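Joklow finishes first round of simulated kitchen demonstrations

Joklow, a small robotics software company in Soltstead, has finished the first round of a project to collect kitchen demonstrations for a robot learning system. The round ended in January with 1,308 demonstrations on file, all of them recorded in simulation.

The project is called Hailu. Its goal is to train one model that can pick up and move ordinary kitchen items on request, including items it hasn't handled before. To get there, the company needs a large set of examples showing the job being done by a person who controls the arm.

Each demonstration starts with a short written instruction, such as putting an item in a bowl or moving it to the other side of the counter. An operator then steers a simulated arm through the task with a handheld controller while watching a screen. The software stores the arm's joint positions, the state of the gripper and the rendered camera views at every step.

"Most of them take less than a minute," said Zinash Mersha, who runs data collection for Hailu. "The setup between them used to be the slow part. Now the program lays out a new counter as soon as you save the last one."

The layouts are put together by a tool called Bindeck, which the company wrote for the project. It picks a countertop, adds a large appliance, then fills in the rest from a library of food, dishes and household items. Some of the items have nothing to do with the instruction. They are there so the model learns to work on a crowded counter and leave other things alone. 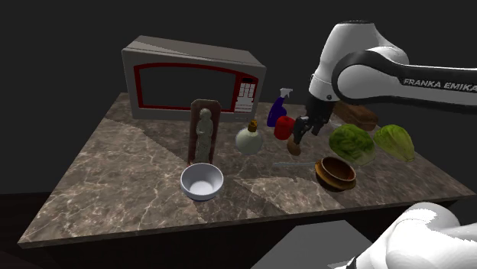

Bindeck also changes the surface material and the position of each item from one layout to the next. Mersha said an early test model had done well on a plain white counter and poorly on almost everything else, and the team threw out that batch and started over with more variety.

Three operators worked on the first round, in shifts of 2 hours. The company had tried longer shifts but found that the quality dropped. Operators began to rush the approach to an item, and the gripper would bump it or close on one edge.

Not every recording was kept. After a shift, a second person plays back the files and marks each one as usable or not. A demonstration is dropped if the item falls, if the arm pushes through something it should have gone around, or if the operator did a different task from the one in the instruction. The 1,308 on file are the ones that passed.

Of those, 627 are single pick-and-place tasks. The rest have more than one step, for example moving a bowl to a clear spot and then putting something in it. Gebremedhin Zeleke, the engineer in charge of training, said the longer tasks are harder to record and more useful to him.

"With a single pick, the model can get by on a fairly simple habit," Zeleke said. "Once there's a second step, it has to keep track of what it already did. That's where ours still makes most of its mistakes."

Zeleke said he has also asked the operators to save some recordings in which they miss on the first try and then recover. Those were thrown out at the start of the project. A model trained only on clean runs tends to get stuck when a grasp fails – it has never seen what to do next.

Small round items have given the team the most trouble. They roll when a finger touches them off center, and the physics settings had to be adjusted twice before they moved in a way the operators thought was believable. Recordings made before the second change are kept in a separate folder and are not being used for training.

The second round is set to begin once the item library has been expanded. Mersha said she wants more containers with lids, more soft packaging and a drawer that opens. The company also plans to record a smaller set on a physical arm at its Soltstead office, to check how much of what the model learns in simulation carries over.

Joklow has not decided if it will release the recordings. Zeleke said the team would first need to write proper documentation for the file format, and that work has not started.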